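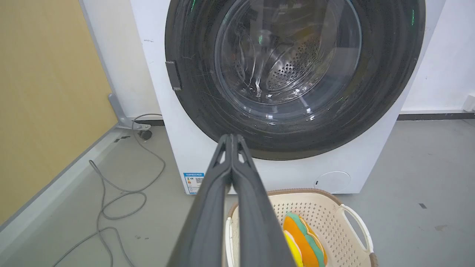 Prasert Rojanasak holds that a front loader is only ever as clean as its door seal, and that most people who complain about a musty laundry have never once pulled the rubber back to look. His household notes, kept up over 20 years of share houses in Grikside, are still the most quoted local source on the subject.

Front-loading washing machine

A front-loading washing machine (front loader; in older Grikside usage, a "porthole") is a domestic washer in which the clothes go in through a round door at the front and are tumbled in a drum turning on a horizontal or near-horizontal axis. Distinguished from the top loader, which has a lid and usually an upright agitator or impeller.

Construction

Outer tub holds the water. Inner drum, commonly stainless steel, holds the clothes – perforated all over so water can pass in and out. Raised ridges called lifters run along the inside of the drum, carry the washing up the side and let it drop. The door has a bowl-shaped glass, which keeps clothes off the seal and back in the drum. White is the usual cabinet colour, with dark door rings seen on some models.

On many machines a small cover low on the front, often to one side, gives access to the pump filter. Position varies, see manual.

Operation

Wash, rinse, spin. Uses less water than a traditional top loader becuase the drum is only part filled. Cycles tend to be longer. Spin speed can be dropped to 400 rpm for woollens on some models, higher for towels and sheets. The door stays locked while there is water inside.

Loading

Anathi Potgieter's Somine laundry guide gives the hand rule: a hand should fit flat above the dry load. Doonas are the usual offender. Bras in a bag, zips done up, pockets checked for tissues and five cent pieces.

Maintenance

Door left ajar after use, except where small children or pets can get at it. Seal wiped, including the fold at the bottom where fluff and hair collect. Filter cleaned every few months – old towel and a shallow tray first, as some water will come out. Empty hot cycle now and then. Potgieter runs hers after every 10 loads; the Julton edition of the same guide says monthly.

Smears on a glossy door surround come off with a damp microfibre cloth. No scourers.

Energy labels

New machines are sold with a rating label, normally stuck to the front. Many owners never peel it off.

See also
Top loader
Clothes airer
Kaewmanee drying rack
Laundry trough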